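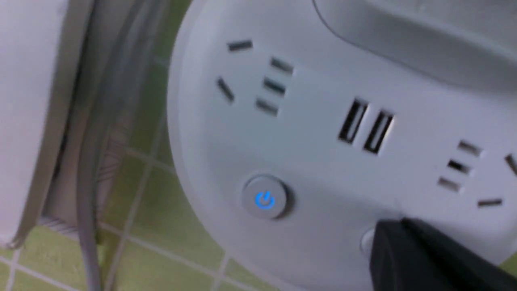 How a Robot Arm Gets Built in a Shared Workshop

A robot arm needs a few things before it can do any work. It needs motors to move it, a computer to tell the motors what to do, and electricity. It also needs a table that stays put.

The arm in these pages is called Greltard. Jin-sol Um and Boris Šťastný are building it at Pirkar, a workshop that many people share. Everyone who belongs to Pirkar can use the benches and the tools. Jin-sol does most of the wiring and Boris makes most of the parts. They work on the arm on Tuesday evenings, and they started in February.

Turning on the power

The arm gets its electricity from a white power strip. The strip has sockets, two USB ports side by side, and a round button with a power sign that glows blue. The USB ports are the small rectangles. They are made for things that need only a little electricity, such as a phone.

The electricity in the wall is too strong for the arm's motors. A power supply sits between the wall and the arm and changes the electricity into a weaker kind that the motors can use. If you have a laptop, the heavy block on its charging cord does the same job.

Jin-sol has a rule about power. Before anyone touches a wire on the arm, the power goes off and the plug comes out. Wall power can hurt or kill a person, so this part of a robot build is always a job for a grown-up. Never put anything except a plug into a socket, and that goes for robot fingers too.

The joints

Put your arm out straight and bend your elbow. Now bend your wrist, and then turn your hand over. Each of those places is a joint. A robot arm has joints as well, and each joint has its own motor.

The motors in Greltard are called servos. An ordinary motor just spins. A servo can turn to a certain place and stop there. It has a small sensor inside that keeps checking how far it has turned. If something pushes the arm a little, the servo feels the change and pushes back.

Wires run down the arm from one servo to the next, and they have to be long enough for the arm to stretch. Boris made them too short the first time. When the elbow opened all the way, a plug popped out and the wrist went limp — so he cut longer ones and started again.

The wires end at a control box, which the builders named Omar. Omar takes messages from the computer and passes them to the right servo.

The gripper

The part at the end of the arm is the gripper. It does the job of a hand, and it has two black fingers. They move apart to open and come together to hold something.

Smooth fingers are not much good at holding smooth things. A glossy book can slide right out of them. You can test this yourself. Try to pick up a shiny magazine with two plastic rulers, then wrap a rubber band around each ruler and try again. The rubber rubs against the paper and keeps it from slipping. That rubbing is called friction. Ridges on a grip pad can help in the same way.

Weight matters too. Hold a bag of sugar close to your chest, and then hold it with your arm straight out. It feels much heavier with your arm out, even though the bag is the same. The arm has this problem all the time, and the gripper is at the far end where it matters most.

The first gripper weighed 474 grams. The shoulder servo got hot from holding it up. Boris drilled holes in the mounting plate and swapped the long screws for short ones, and then it weighed 461 grams. He had saved 13 grams. That is only the weight of a few coins, but the servo ran cooler afterward. He wrote "Gripper 2" on the new plate with a marker.

How the arm sees

There is a small camera near the gripper. When the arm moves, the camera moves with it, and the picture changes. Things look big when the gripper comes close and small when it pulls back. Straight things often look tilted, because the wrist is tilted.

The computer runs a program called Ko. Ko gets the pictures from the camera and looks for edges, which are places where a light part meets a dark part. The edge of a book is like that, and so is the slot in a socket. From the edges, Ko works out where one thing stops and the next begins.

The table is covered in pale green with a grid of white lines on it. A grid is useful when you work with a camera. The squares near the camera look large and the ones farther off look small, and comparing them gives a clue about distance.

Practicing with books

Books are good things to practice on. They have flat sides and square corners, and a short drop will not break them. They are also harder than they look. When one lies on top of another, the arm has to find the top book and leave the bottom one where it is.

The job goes in steps.

First, the fingers open.
Next, the arm moves beside the book and stops.
Then the wrist turns until the fingers line up with the edge.
After that, the arm moves in slowly and the fingers close.
Last, the arm lifts a little way, waits, and lifts some more.

The top book has a car dashboard of the future on its cover, with glowing dials and the words "Self-Driving Mode" in a ring. A car that drives itself has some of the same work to do as the arm. Both have to look at what is in front of them, decide on a move, and look again.
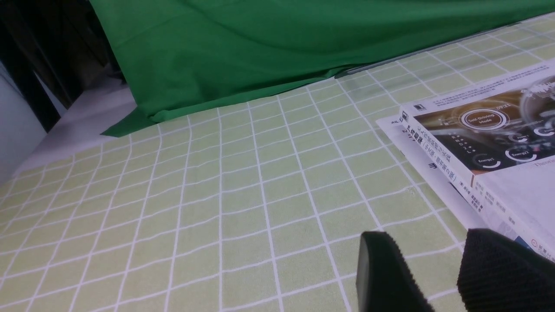
Why does a robot arm move so slowly when it is being tested?

Going slowly gives people time to stop it. If the arm heads the wrong way, someone can press the stop button before it bumps into anything. A slow bump also does less harm than a fast one. Once a movement has worked many times in a row, the builders let the arm go a bit faster.

Words to know

Servo: a motor that can turn to a chosen place and hold still there.
Gripper: the part of a robot that holds things.
Friction: the rubbing between two surfaces that makes it harder for them to slide.
Sensor: a part that measures something, such as how far a joint has turned.
Power supply: a device that changes wall electricity into a kind a machine can use.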